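Snack counter opens at Menomar business park

A self-service snack counter has opened on the ground floor of the Menomar business park, giving staff there somewhere to buy lunch for the first time since the old canteen shut in June.

The counter is run by Famano, a catering firm that already supplies two sites on the Zamudio road. It opens at 7.30am and sells cold food and drinks only. Wrapped sandwiches, pastries and snack bars are put out on trays and in baskets, with bottled drinks beside them.
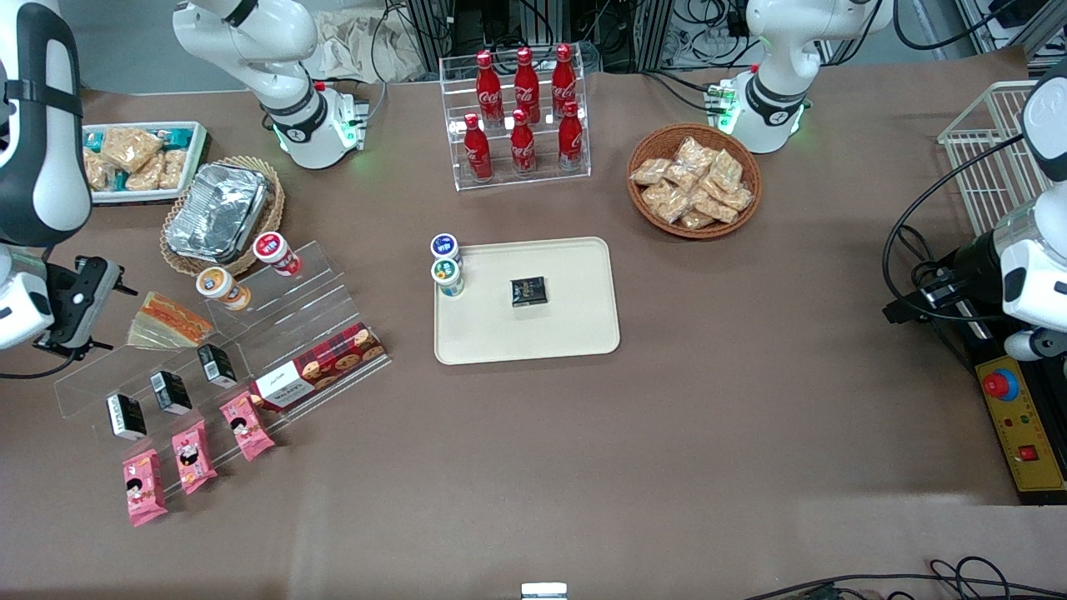
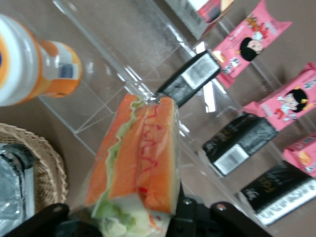

Sandwiches are made off site and delivered each morning, with a second delivery on Monday, the busiest day. Famano said it sold 143 items on the first day, and that nearly 90 of those went before noon.

Not everyone is satisfied with the choice. One reader who works on the second floor wrote to say that the prices were fair and the pastries were good, but that a cold sandwich was no replacement for a hot dinner, and that she would like to see soup on sale before the winter.

Famano said soup was being looked at but would need a power supply and a sink, neither of which the present spot has. A decision is expected in the autumn.

The counter is open to all tenants and their visitors. Payment is by card. The park's management has agreed a trial of 33 weeks, after which the space could be offered to Skullitz, the coffee firm which also bid for it.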